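Flallisbridge Community Rooms: progress report on the tables grant

To: Anwara Liyanage, Small Grants, Kanstead Fund
From: Paloma Crenshaw, Flallisbridge Community Rooms
July 16, 2018

Dear Anwara,

Thank you for being so patient with us over this second report. I know you were hoping for it a little sooner, but I wanted the last of the tables to be in the room and in use before I sat down to write, and I am very glad to say that they now are. You asked us to cover what has been bought, how the work has gone, what has been spent and what is still to do, and I will try to keep to that, though I have never been good at keeping to headings.

What we set out to do

You will remember from our application that the old tables in the long room had got past the point where a tablecloth could help them. They were folding ones, bought at different times, and no two were quite the same height, so anybody cutting out a dress pattern or laying out a jigsaw had to work round a step in the middle. Two of them dipped. The sewing group had taken to kneeling on the floor for the larger pieces, and the lunch club had a rule about which end the soup could go.

Our plan was to replace them with solid, plain wooden tables, pale enough to make the room feel lighter in the winter, and simple enough that we could look after them ourselves. We asked for help with the tops and the finishing, and said that we would mend and reuse whatever legs and frames we could.

How the work has gone

The timber arrived in April from Nieminen, who were very good about the narrow lane and brought it in two loads. Martti Väisänen led the making, with Tarek Ghanem alongside him on most of the heavier days, and between them they turned our rather draughty store into a decent workshop. We had thought the tops would all be cut and joined within a fortnight. They were not, and I should have told you so at the time. The store was damp in the first weeks, and Martti wanted the boards to settle indoors before he did anything he could not undo. I am glad we listened to him, even though it meant the lunch club putting up with the old tables for longer than we had promised.

Once the sanding started it went along nicely. We held open sessions for anyone who wanted to try their hand, and people who had come in for a cup of tea and a look at the noticeboard went home with dust on their sleeves. It was slow, cheerful work. There was a good deal of discussion about the colour as well. One or two of our regulars wanted a dark stain, to match the panelling by the door, and we did try a dark stain on an offcut, but it swallowed the light and hid the very thing people had been admiring. So we left the wood its own colour, and I think almost everyone has come round to it.

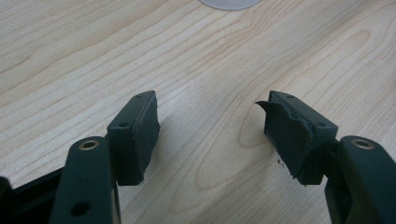 Pale wood and fine grain on the tabletop.

I find I look at the grain more than I expected to. It runs in soft tan and honey lines, and here and there it opens out into a long oval, and no two of our tops have quite the same pattern. The children in the after-school group have given names to several of the shapes, which has been a help to us in an unexpected way, as they now ask for a table by name and are rather protective of it. We have had far fewer felt-tip accidents than I had allowed for in my head.

The finish is Cevora, the clear oil we named in the application, put on thinly by hand with old cotton sheets cut into squares. It needed longer between coats than we had planned for, chiefly on the damp days, and we closed the long room to bookings while the last coats went on. I am sorry to say this put out the choir, who moved to the small room and were very gracious about it.

What it has cost

The grant was for 3297 pounds. Of that, 1716 pounds has gone on timber, including delivery, and 800 pounds on the finish, fixings, sanding sheets and the hire of clamps and an extractor. The fixings came to a little more than we had expected and the hire to a little less, so the two have more or less looked after each other. We also bought felt feet for the legs at 84 pounds, which were not in the original budget. You kindly agreed to these by telephone, and they have made a great difference to the floor and to the noise.

The remaining 697 pounds is set aside for the two benches and for a fresh supply of oil, as in our plan. Receipts are in the envelope that went to your office with the signed form, and Elias Haddad has copies here should any go astray.

How the room is being used

The sewing group came back first, and I do wish you could have been there. They laid a full length of curtain lining from one end to the other and simply stood and looked at it. They have since begun a quilting morning, which they had talked of for years but could never manage on the old tables. The jigsaw swap has moved in from the corridor. The lunch club has its soup at either end, as it pleases.

I had worried that people would be too careful, and that we would have a room full of lovely tables with no one daring to put anything down on them. There was a little of that at the start – a great many mats and saucers appeared from nowhere – but it has eased, and the tables are being leant on and worked at as they ought to be.

The light has been the other pleasure. With the blinds up it comes right across the wood, and on a bright day it is enough to sew by without the lamps.
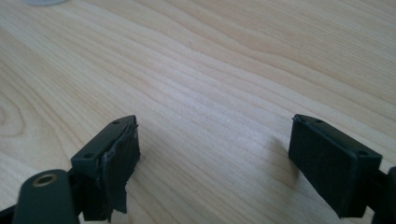

Elias Haddad has told me that the room feels twice the size now, and that he would like the same thing done in the small room before anyone thinks of spending money on new chairs. I have promised him that I would pass this on to you, without making it sound like a request. He also feels that we ought to have a proper routine for the oiling and not leave it until the wood looks thirsty, and there I agree with him entirely.

Looking after them

Martti has written out a page of care notes, and we have pinned it inside the cupboard where the cloths are kept. The tables are to be wiped with a damp cloth and dried straight afterwards, and anything hot goes on a mat. They will have a light coat of oil each spring, and a look over in the autumn when the heating goes on. Tarek has shown several of the sewing group how to take out a small mark with fine paper, going along the grain, and I am told that they are already better at it than I am.

We have put a line in the booking form asking groups to tell us about any damage when it happens. I would much prefer to hear about a scratch on the day than to come across it a month later and wonder.

What is still to do

The two benches are next. The frames are mended and waiting, and the boards for the seats are already in the store, paid for with the rest of the timber. Martti would like to begin once the summer play sessions are over, when he can have the floor to himself for a few days. We also need to decide what to do with the old folding tables. The allotment society has asked for the soundest of them, and we are minded to say yes.

The one thing I would like your advice about is the timing of the final report. If we wait until the benches have been in use for a little while, we can tell you properly how people are getting on with them, but that would take us past the date in the agreement. Could you let me know whether a short extension would be possible, or whether you would prefer us to report on the date and send a few lines afterwards?

You would be very welcome to visit, at any time that suits you. Quilting mornings are the liveliest, and there is usually cake.

With warm thanks from all of us,

Paloma Crenshaw
Flallisbridge Community Rooms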